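3. Materials and Methods

3.1 Household sample

Households were recruited in two towns, Vinau and Noscombe, chosen for their similar housing stock and their different rental markets. In Vinau most of the homes in the sample were owned by the people living in them. In Noscombe most were rented, and tenants moved more often. A total of 80 households took part. Each was asked to keep a storage diary for 12 weeks, starting in January, and to allow two home visits, one in the first week and one in the last.

Households were eligible if they had at least one fixed or freestanding unit with drawers in regular use. Homes in the middle of a renovation were left out, as were homes where the main storage had been bought less than a month before the first visit. Two households in Noscombe moved during the study. Their diaries were kept up to the date of the move and are treated as incomplete in Section 4.

3.2 Classification of storage furniture

Earlier work on domestic storage sorts furniture by room (kitchen, bedroom, hallway) or by contents. Neither scheme suited the diaries. Participants often used bedroom furniture in hallways, and the contents of a unit changed within weeks. We therefore sorted units by how they are opened, using three features that could be recorded in a few minutes during a visit: the type of front (drawer, hinged door, sliding door, open shelf), the type of handle (projecting, recessed, none), and the height of the handle above the floor.

The handle categories need some comment. A projecting handle stands out from the front and can be gripped with the whole hand. A recessed handle sits in a cutout in the front, so that the fingers have to reach into the cutout to pull. Units with no handle are opened at the edge of the panel or by a push latch. Some handles combine features of two types, for instance a bar mounted inside a cutout. We coded these as recessed whenever the bar was set into the cutout (Figure 2).

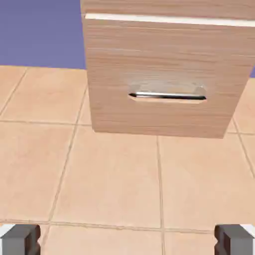 Figure 2. Drawer front with a bar pull set into a shallow rounded cutout, coded as recessed. Computer rendering.

Handle height was measured from the finished floor to the center of the handle with a steel tape and rounded to the nearest centimeter. Where a rug or mat lay in front of the unit, the measurement was taken from the rug, as this is the surface a person stands on. Heights were then grouped into low, middle and high bands, with the limits of the middle band set for each adult participant from standing elbow height. A handle could thus fall into different bands for two members of the same household. In such cases the band of the person who filled in the diary was used.

3.3 Diary procedure

The diary was a printed booklet with one page per day. Participants listed each unit they had opened, the reason (put away, take out, look for, other) and whether they had left it open for more than a few minutes. Short searches that failed were entered under "look for" with a cross. We did not ask for exact times. A pilot with an hourly version, run under the name Trureo, had produced many blank pages and several complaints about the effort required, and the daily version was adopted for the main study.

Booklets were collected at the second visit and typed up by two coders working separately. Disagreements – mostly over handwriting and over entries naming a unit by a family nickname – were settled by checking the floor plan drawn at the first visit. Entries that could not be matched to a unit were kept in the household totals but dropped from the analysis by handle type.

3.4 Clutter score

General tidiness was scored with the Krawczyk room scale, in the short form. The scale rates floor area, horizontal surfaces and the area within arm's reach of each storage unit. Both visits were scored by the same person wherever scheduling allowed it. The scale was developed for living rooms, and its wording had to be changed slightly for hallways, where there are few horizontal surfaces to rate. The changed wording is given in Appendix B.

3.5 Analysis

The unit of analysis was the storage unit within the household. Units opened on fewer than 20 days were treated as rarely used and analyzed separately. This left around 500 units in the main data set. Opening frequency was modeled as a count with household as a random effect, and with front type, handle type, height band and town as fixed effects. The share of openings marked "look for" was modeled in the same way. Clutter score at the second visit entered only the final model, with the first-visit score as a covariate.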